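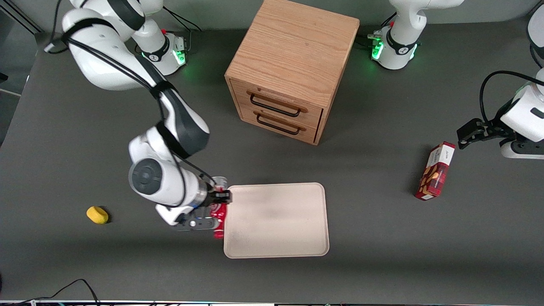

Cell 2, Lillesside: right arm at the tray, both base rings green.

WEEKLY CELL CHECK – JADANO TWO-ARM BENCH
Raised after the dropped-item fault in June. Site: Lillesside. Copy to Drallholm, who will ask for it anyway.

1. Base rings green on both arms
Pass. They were also green throughout the fault, so please don't take too much comfort from them.

2. Red button on right base clear and reachable
Pass. Reachable if you are tall.

3. Gripper holds item for full move to tray
FAIL. Right gripper let go short of the tray on the soft-item run. The log says "placed". The floor says otherwise. Grip force was set to 200, same as for boxes; crushed things evidently need their own figure.

4. Fault code raised on drop
FAIL. Code 379 should appear. It appeared the following morning, while the arm was parked.

5. Cables along right arm, elbow to wrist
Pass with comment. No rubbing found. Loops are generous – check again after any change to the reach.

6. Loose cable on tabletop, front left corner
Clip it down. Same comment as last time, and the time before.

7. Drawers shut before start
Pass. The Cantero routine still doesn't check this itself, so the operator does.

8. Arms kept apart over the table
Pass at half speed. Not tried at full speed, and not by me.

Result: soft items off the list until 3 and 4 are cleared. Boxes may continue. Retest over 200 picks, with someone watching the floor.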